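3. Terrain et méthode

3.1 Le bâti étudié

Le corpus porte sur des murs intérieurs en brique laissés apparents, dans d'anciens locaux d'activité reconvertis. Quartier de Gatmont surtout, et deux adresses à Conavell. Au total 16 locaux visités en mai, dont 5 retenus pour l'analyse fine. Critères de sélection : accès au parement sur toute la hauteur, absence de doublage, accord écrit de l'occupant. Les autres ont été écartés, souvent pour une simple question d'enduit (reprises au ciment, peinture minérale, etc.).

On entend par « parement vécu » la face d'un mur telle qu'elle est utilisée au quotidien : ce qu'on y adosse, ce qu'on y accroche, ce qui circule devant. Le terme vient d'Olteanu, qui l'emploie pour le torchis; nous l'étendons à la brique sans trop de difficulté. Voir aussi Ferreira sur les mitoyens. 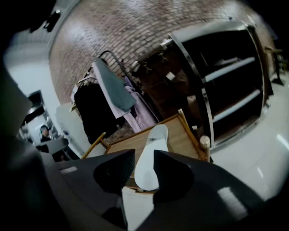

La question des teintes a posé problème dès le départ. Nuancier imprimé inutilisable sous éclairage artificiel, donc relevé à l'oeil par deux personnes séparément, puis confrontation. Désaccords fréquents sur les bruns et les gris, presque aucun sur les joints. Nous avons fini par garder une échelle courte (clair, moyen, foncé, noirci) qui perd en finesse mais que tout le monde applique pareil. Les briques noircies sont notées à part, sans hypothèse sur l'origine du noircissement : suie, cuisson ou effet décoratif, l'observation de surface ne permet pas de trancher.

3.2 Protocole de relevé

Chaque mur est divisé en placettes. 255 placettes exploitables en tout, après élimination des doublons. Pour chacune : teinte dominante, état du joint, brillance, présence d'un objet adossé ou d'un meuble à proximité. Saisie directe dans Flastura, export hebdomadaire. Quelques pertes au premier export, ressaisies à la main.

Le mobilier n'est jamais déplacé. C'est une contrainte forte, qui laisse des zones masquées, mais déplacer un meuble revient à détruire l'information qu'on cherche. Les portants, en particulier, gênent la lecture du bas des murs tout en laissant le haut libre, d'où une dissymétrie dans les données que le tableau 2 corrige en partie seulement.
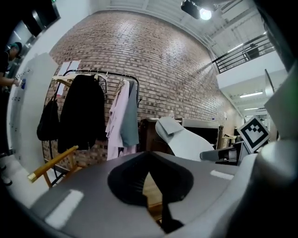

Figure 1a. Mur de petites briques, portant à vêtements devant le mur. Reflets sur les assises hautes.

La brillance mérite un mot. Un parement vernis ou ciré renvoie la lumière par plaques, et un éclairage rasant peut produire un effet voisin sur une brique brute bien lisse. Sans toucher, pas de certitude. Nous codons donc « brillant » au sens optique, rien de plus. Achterberg nous a fait remarquer que la variable est sensible à l'heure de visite; c'est juste, et l'heure a été ajoutée à la fiche à partir de la deuxième campagne, pas avant.

Les postes d'eau forment la deuxième catégorie d'usage. Près d'un évier on attendrait des éclaboussures, des sels, un joint creusé. Le relevé n'en montre pas systématiqument. La distance entre cuve et mur joue, et aussi la présence d'une crédence. Environ 800 observations ponctuelles ont été faites sur ce seul thème, dépouillement encore en cours.
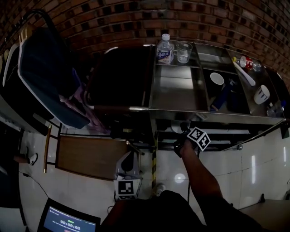 Figure 1b. Plan de travail en inox avec cuve, devant un mur de brique rouge à joints sombres.

3.3 Limites

Saison unique. Pas de mesure d'humidité dans l'épaisseur, les sondes n'étant pas autorisées par les baillleurs. Les occupants interrogés parlent volontiers du mur « d'origine » alors que l'origine n'est documentée que dans deux cas sur cinq; nous conservons leur terme entre guillemets dans les verbatims. Le codage des usages reste grossier (rangement, eau, passage, assise) et la catégorie « passage » est sans doute trop large. Elle sera scindée dans la version révisée de la grille, annexe B.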